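Clullport Community Garden - Minutes, February 2, 2020

Present: Natália Hubáček, Zsófia Juhász, Ctibor Ondrejka, Jussara Paiva and me, taking notes. We got going a bit late on account of the tea.

1. Last minutes
Read and agreed, once I'd fixed Zsófia's name (sorry again!). Ctibor still has the gate key and promises to get a copy cut.
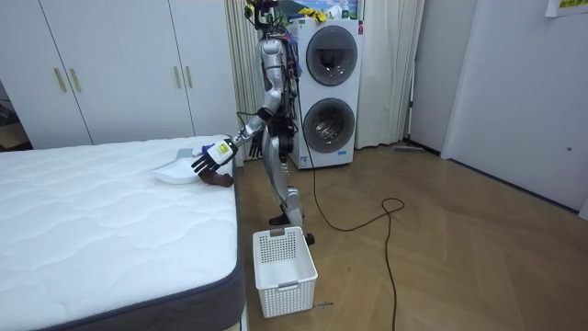
2. Money
We have $695 in the account. Jussara paid $205 for the new hose and two rain barrel taps, and that's already come out of the total. Natália would like us to get to $1,000 before we even talk about a greenhouse. I said I'd settle for a cold frame and got some nods.

3. Water
The pipe by the lower beds froze again. Ctibor thinks we should bury it deeper, Zsófia wants to wrap it and see how we do next winter. We went back and forth on this for quite a while - longer than on anything else all night. 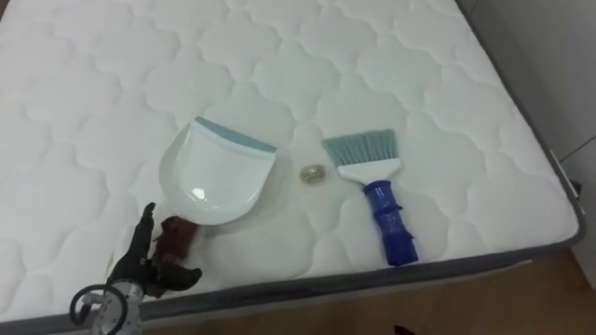
In the end we voted to wrap it, with Ctibor against. He'd like it written down that he was against, so there it is.

4. Plots
There are 3 plots open. The one by the compost gets hardly any sun, so we're letting it go at half price and suggesting lettuce. Jussara will call the people on the waiting list.

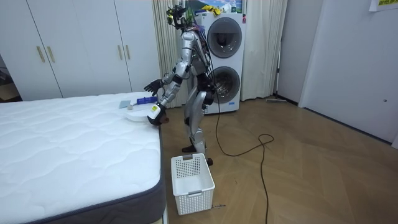

5. Seed swap
Moved to April, same hall. Bring labeled envelopes, please - last year I planted what I thought was kale and got a whole row of radishes. Zsófia is making the poster and I'm bringing the folding tables.

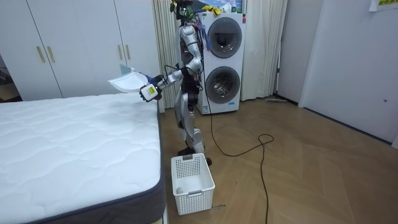 Ishbel Leckie
Secretary, Clullport Community Garden

P.S. I left out the long chat about slugs. If anyone wants it in, tell me before the next meeting and I'll add what I can remember.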